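Eltow Residents' Association Message Board
Buildings and Equipment > Reading Room Computers: Repair or Replace?

Posted by: Secretary_Eltow
Wed 27 July
Members are invited to comment on the proposal concerning the six desktop computers in the Ledesma Street reading room. The board has received a quotation of $959 per unit from Wonano Office Supply for new machines, delivery included. The alternative is to keep the present machines in service and set aside $500 for parts. Comments received on this thread will be attached to the agenda for the next regular meeting. Please keep remarks to the subject. Parking at Ledesma Street has its own thread.

Posted by: W_Prantl
I wish to register my support for repair. The machines are used for printing forms, reading the newspaper and checking bus times. None of these tasks has become more difficult in the past several years. I have also reviewed the Wonano quotation and note that it does not include keyboards, which the present suppliers have always provided.
Wendelin Prantl, Unit 2

Posted by: northstairs
With respect to the previous member, the tasks have become more difficult. The county forms now open in a browser that two of the machines cannot run properly. On my last visit I waited through most of my reserved half hour for a single page to load. Residents who have no computer at home depend on that room, and they should not be asked to accept equipment that others would have discarded.

Posted by: W_Prantl
The slow loading may be a matter of the network and not of the computers. Has the connection been tested? I raised this in October and have no record of a reply.

Posted by: Secretary_Eltow
The October inquiry was referred to Vido, our internet provider. Their technician tested the line at the wall and found it to be within the terms of the contract. The written report is in the binder at the front desk and may be read during office hours.

Posted by: granitestep
A point of procedure. The bylaws require a second quotation for any purchase of this size. Only one has been mentioned. I take no position on repair or replacement, but a vote held on one quotation could be challenged afterward, and we have been through that before with the awning.

Posted by: Secretary_Eltow
The member is correct. A second quotation has been requested and will be posted when it arrives.

Posted by: hallway_lamp
I would ask members to consider a middle course. Desktop towers of this general type are built to be opened, and the parts most likely to fail or fall behind can be exchanged one at a time – memory first, then the drive.

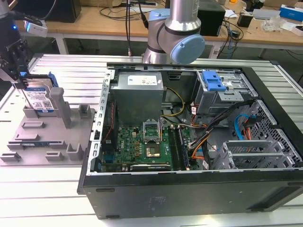

Dell motherboard, processor socket open. The memory slots are to the right of the socket.

More memory and a solid-state drive would, in my opinion, answer most of the complaints made above. I would not recommend buying new processors. The cost is hard to justify at this age.

Posted by: northstairs
I thank the member for the information, but parts do not install themselves. Who will carry out the work, and who will be responsible if a machine does not start afterward? The Wonano quotation includes a warranty. The repair proposal, as written, includes nothing of the kind.

Posted by: hallway_lamp
I am willing to do the first two machines at no charge, with the room closed for a morning. If members are not satisfied with the result, the remaining four need not be touched and the matter can go forward as a purchase.

Posted by: W_Prantl
I support this offer and ask that it be placed on the agenda as a separate item – ahead of the vote on the purchase.

Posted by: granitestep
Seconded, provided that the second quotation is still obtained.

Posted by: northstairs
I remain opposed. A trial will delay replacement by at least one more meeting, and the browser problem is with us now. Please record my objection.

Posted by: Secretary_Eltow
The objection is recorded. The trial will appear as item 2 and the purchase as item 6. Members who wish to speak on either should leave their names at the front desk before noon on the day of the meeting.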